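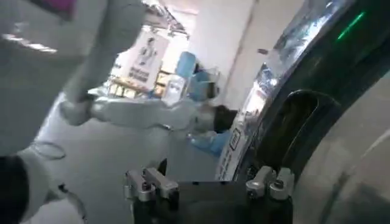

Arm stops with a force fault at the washer door – how to clear it and keep it from coming back

Applies to the two-arm laundry cell, Pal controller, Ziteo gripper software. If yours is a single arm skip the part about parking the other one.

Quick background. We had this fault on and off through most of February. Arm goes in for the door, touches something a bit too early, force limit trips, both arms freeze where they are. Screen says fault 143, "contact outside window". Restarting clears it. Then it comes back a few cycles later. Restarting is not the fix, please stop doing that.

What was wrong in our case: the saved door position was off by 8 mm. Washer had crept on the floor during spin. The arm was going exactly where it was told.

What you need
Hex key set
Roll of masking tape, pencil
Steel ruler
The teach pendant, charged (check first, it dies at the worst time)
A second person for step 5

Before you touch anything

Hit the e-stop. Yes even if it already faulted. A faulted arm still has power on the joints and it can move when someone clears the message from the desk. Kavinda Munasinghe got a bruised wrist that way, his hand was between the gripper and the door rim and somebody else pressed Resume. Put the tag on the pendant so it's obvious someone is in there.

Also stop the washer. If the drum is turning wait for it.

Step 1. Write down the fault
Number, time, which arm. Take it off the log screen, not from memory. If it's not 143 you're on the wrong page.

Step 2. Back the arm out by hand
E-stop stays in. Hold the forearm with one hand, brake release with the other, one joint at a time. Wrist first. Do not release the shoulder first, the whole arm drops and the fingers go straight into the glass. Pull it back until there's a clear hand width to the door.

If the fingers are hooked on the rim don't yank. Open the clamps with the hex key, a half turn each side, then ease it off.

Step 3. Look at the gripper
Check the screws on both finger clamps. Ours had one loose on the left side and the finger sat a little crooked, which made the whole thing worse. Tighten, then wiggle. No wiggle, good.
Check the cable loop. It should hang free and not catch on the housing when the wrist turns. A snagged cable reads as force and you get the same fault with nothing touching at all.
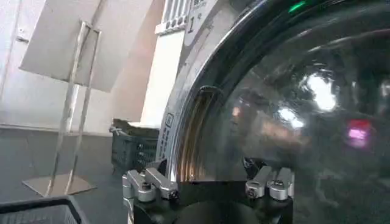
Gripper right up at the lower edge of the door. Check the clamp screws on both sides.

Step 4. Check if the washer moved
Tape on the floor at the front feet, pencil line along the edge. If you already have a line from last time, measure from it. Over 3 mm and you need to re-teach. Under that, leave it alone and go back to step 3, you missed something.

Don't shove the washer back to the line and call it done. We tried. Never lands in the same spot and the feet aren't level afterward.

Clear the floor too – baskets, sign stands, anything the elbow could swing into.

Step 5. Re-teach the door
Person A on the pendant, person B at the e-stop with a hand on it. Not near it. On it.

Park the other arm first. Menu, Arms, Park. Wait for the beep.
Release the e-stop, set speed to slow.
Jog to the door until the fingers just meet the rim. Watch the force number, should stay under 17 N.
Save as door_touch. Back off, come in again, compare. Two tries should agree within 1 mm.
Save the whole program under a new name. Do not overwrite the old one, you may want it back.

Step 6. Test run
Door closed, drum empty, slow speed. Run open and close ten times. Then full speed, same again. Stay at the e-stop for all of it. If it faults even once go back to step 3.

Things that look like a fix but aren't

Raising the force limit. Somebody on our side set it to 800 in the Gindex settings file to "get thru the shift" and it did stop faulting. It also stopped protecting anyone. If you find that value in your file put it back to the default and tell whoever runs the cell.

Turning off contact check for the door move only. Same problem.

Slowing the arm down. Just gets you the fault later in the cycle.

Keeping it away

Measure the tape line at the start of every week. Rubber pads under the washer feet help alot, we use the Skusness ones, the thick kind. Re-check the line after any heavy load, towels are the worst for it.

If the fault comes back the same day after a re-teach, leave the e-stop in and call it in. Have the log number ready.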